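Platelets, year two

August 28, 2018

I gave platelets again on Saturday at the Mackay Street center, which makes it five times since January. A few people have asked how it differs from giving whole blood, so I am writing down my notes in one place.

The machine draws blood from one arm, spins it, keeps the platelets and some plasma, and returns the rest. At Mackay they use a single needle, so draw and return alternate through the same line. You feel the return as a slight coolness in the forearm. My run was set for 858 as the processed volume on the first pass and was changed after they ran my count. I did not ask why and should have.

Total time in the chair was a bit under 2 hours. Add the check-in, the finger stick and the questionnaire and you should block out the whole morning. The questionnaire is the same one every time. I keep my travel dates in a text file, which cuts it down a good deal.

Citrate is the part that first-timers notice. It keeps the blood from clotting in the tubing, and some of it goes back into you, where it binds calcium. In my case that means tingling lips at about the halfway point. Tell the nurse when it starts. They can slow the return rate, and they will hand you calcium tablets. I now take two with breakfast and have had much less of it.

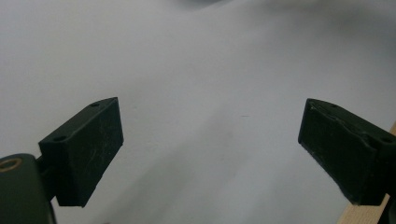

Aspirin is the other thing to plan for. It affects how platelets work, so the center wants a gap of some days before you give. Check the label on cold medicine, too. I was turned away in the spring over a tablet I had not thought of as aspirin, and the drive from Staltard is not short.

Boglárka Hegedűs, who ran my last three sessions, also suggested drinking more the day before and less the same morning. The vein is easier to find and you are not stuck in the chair needing the restroom. I measured it this time: 900 ml between dinner and bed, one glass at breakfast. The needle went in on the first try.

Open items:

Parking at Mackay is still limited to the side lot while the front is being repaved.

The Konis bus stops across the road but does not run early enough for the first slot on Saturdays.

Online booking shows slots at the Plomero site that are whole blood only. Call before you pick one – the page does not say so.

My next date is not booked yet. I want a weekday morning if one opens up.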